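Progress report to the Verbeke fund
March 17, 2023

Dear colleagues,

With this letter we report on the household tables project in Dasville. Your grant paid for 30 tables, the cloths, and the folding screens with dark fabric which separate one working place from the next. All of them are now in use, also the ones we had to order again from Florkik in August.

Each table gets a mixed set of small things: a cup, a notebook, a steel tray, a shallow bowl. The participants practice to put them in order and to clear the surface again.
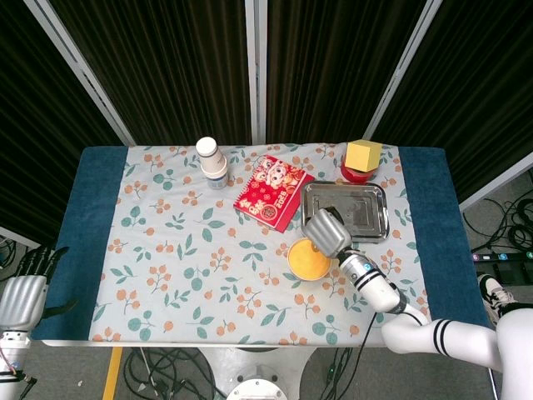
The printed tablecloths were more expensive than the plain ones, but people like them and we will keep them. For the second site, in Ginley, we still need 45 trays - the supplier promised them for the next delivery. More than 200 persons have signed up there.

From the budget we have 1,000 dollars left. We ask your permission to spend this money on storage shelves for Ginley.

With kind regards,
The project office, Dasville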